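Ticket: Left half of the living room loses Wi-Fi every evening, wired devices are fine
Product: Trudia home router with one Nepia satellite unit
Firmware: latest offered by the update page
Status: Solved
Opened by: Wekesa Sang
Opened: March 2023

Description of the problem

Good evening to the support team. I apologize in advance for my English, I will try to be exact.

I have the Trudia router in the hallway, beside the entrance door, where the fiber line enters the apartment. The Nepia satellite is in the living room. My provider is Drarkow. The subscription was installed in December and for the first weeks I had no complaint of any kind.

Now the problem is the following. Every evening, after dinner, the devices which are on the left side of the living room lose the internet. They do not lose the Wi-Fi signal. The phone continues to show full bars, but pages do not open and the messages stay with the small clock next to them. If I walk to the hallway, in a short time everything works again. If I go back to the sofa, it works for some minutes and then it stops again.

The television is connected by cable to the router and it never has the problem, also not in the same minutes when the phone has it. For this reason I believe the line from Drarkow is good.

What I have already tried before writing:

Restart of the router from the app.
Restart of the router by pulling the power plug and waiting five minutes.
Restart of the satellite, same method.
Forget the network on the phone and join again.
Another phone (my wife's, different manufacturer). Same result.
Changing the DNS to the one which is suggested in your help pages. No change, so I put it back.

Please tell me which logs you need.

Reply from support

Hello Wekesa, thanks for the detailed report. Full bars with no data normally means the satellite is talking to your phone just fine but has lost its own link back to the router. Could you open the app while the problem is happening, go to Network, then Devices, tap the satellite and tell us what "Link to router" says? Please also tell us the color of the light on the satellite, and where in the living room it is standing. Is there anything large between the two units? Mirrors, aquariums, metal furniture?

Reply from Wekesa Sang

Thank you for the fast answer. I did the test this evening.

When the problem is not there: link to router "Good", light is white.
When the problem is there: link to router "Weak", sometimes "Searching", light is orange. After it goes from "Searching" back to "Weak" the phone works for a moment, but very slowly.

I measured with the speed test of the app from the sofa. In the good moment I had 800 Mbit/s, in the bad moment I had 13. From the hallway I had 800 also in the bad moment.

About the position. The satellite is on the floor, in the corner behind the display cabinet. I put it there at the beginning because the power outlet is there and because my wife prefers not to see it. No aquarium. There is one mirror but it is in the bedroom, I do not think the signal goes this way.

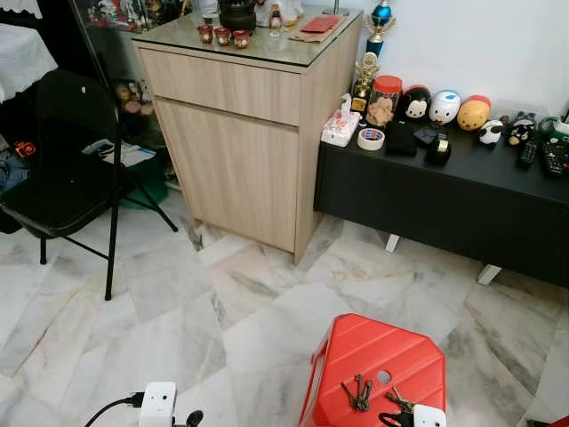 Attachment 1: wooden cabinet with the glass top, display cabinet behind it on the left.

The hallway is on the other side of the wall, so the signal must come through the wall and then reach the satellite near the floor. The wall is brick, not very thick. I do not know if there are pipes inside.

What I do not understand is why it happens only in the evening. The furniture is the same in the morning. If the position was the cause, I would expect the problem the whole day. Is this wrong?

Reply from support

Thanks, this helps a lot. Your reasoning is fair, but there can be two things adding up. Down on the floor behind furniture, your satellite probably has a link that is only just good enough. It holds during the day when the air is quiet. In the evening your neighbors come home, their networks get busy, and the small margin you had is gone.

Could you run the channel scan for us, once in the morning and once when the problem is there? Settings, Wireless, Advanced, Scan. Please don't move anything yet, so that we compare the same situation.

Reply from Wekesa Sang

I did the two scans. I write here the result because the export button gives me an empty file (maybe this is a separate bug, I can open another ticket if you want).

Morning: on the 5 GHz band, my channel is marked green. Three other networks on it, all of them weak.

Evening: my channel is marked red. One network with the name Urkudo is on the same channel as mine and it is strong. In the morning this network was not in the list at all.

I asked in the building. Urkudo is the small language school on the floor under us. They have the lessons in the evening, and they switch off everything at the power strip when they close. They received new equipment this winter. So I think this explains the evening.

I have one question before I change something. My router is set to "Channel: Auto". I expected that Auto will go away from a busy channel without my help. Why does it stay?

Reply from support

Good detective work. And good question. Auto picks the channel when the router starts, and then checks again at night when there is little traffic. On your firmware it does not change channel while devices are active, as this would drop everybody for a few seconds. So at night it looks, Urkudo is switched off, the channel looks clean, and it stays where it is.

Please try these in order, with one evening between them:

1. Set the 5 GHz channel by hand to one from the upper group. Pick one which was green in your evening scan.
2. If the link is still weak, lift the satellite off the floor, at least to table height, on the side of the furniture that faces the hallway.
3. If neither helps, we can look at channel width.

On the empty export: yes, please open a separate ticket. We have seen it once before.

Reply from Wekesa Sang

Result of step 1.

I changed the channel by hand. The evening is better but not perfect. The light stays white for most of the time. It became orange two times in the evening, each time for less than one minute. Speed from the sofa is between 200 and 400 now, which for me is already enough for normal use, but I had one video call with my brother and the call was interrupted during one of the orange moments.

I also noticed one thing in the system log, I do not know if it is important. At the same time as the orange light there is this line:

mesh: backhaul rssi below threshold, roaming to 2.4

And a little after:

mesh: backhaul restored 5g

The line appears 27 times in the log of the evening before the change and two times in the evening after the change.

Reply from support

That log line is important and it fits. When the 5 GHz link to the router gets too weak, the satellite falls back to 2.4 GHz, and that is your very slow period. From 27 to two is a big improvement, and the remaining two should be the position. Please continue with step 2.

Reply from Wekesa Sang

Result of step 2. I waited for three evenings before writing, to be sure.

I had first to discuss the new place at home, because on top of the cabinets there was no agreement to put any electronics. In the end we fixed a small shelf on the wall beside the door to the hallway, at the height of my shoulder. The power cable goes down behind the door frame and it reaches the outlet with an extension. From this place the satellite almost sees the router when the door is open.

With the door open: link "Excellent".
With the door closed: link "Good".

In three evenings the light was never orange. The line with "roaming to 2.4" is not in the log anymore. Speed from the sofa is 800 also when the school has lessons. I did again the video call with my brother, one full hour, without interruption.

I have put the channel on manual and I will leave it like this. One suggestion for your help page, if I may. The page for the satellite says "place it halfway between the router and the area with bad signal". I did follow this, on the plan of the apartment it is halfway. But the page says nothing about the height. One sentence about not putting it on the floor would have saved me some evenings.

The other suggestion is about the word "Auto" in the channel menu. A short text which explains at what time the router does the check would be useful for people with neighbors like mine.

Reply from support

Very glad to hear it, and thank you for coming back with the results. I have passed both suggestions to the people who write the help pages. If the orange light returns, reply to this ticket within 30 days and it will open again by itself with the full history.

One thing to remember: a factory reset will put the channel back to Auto. A normal restart will not.

Reply from Wekesa Sang

Understood, I have written the channel number on a piece of tape under the router. The export bug is now in its own ticket. You can close this one. Thank you for the patience.

Status changed from Waiting for customer to Solved
Tags: mesh, satellite, backhaul, channel, placement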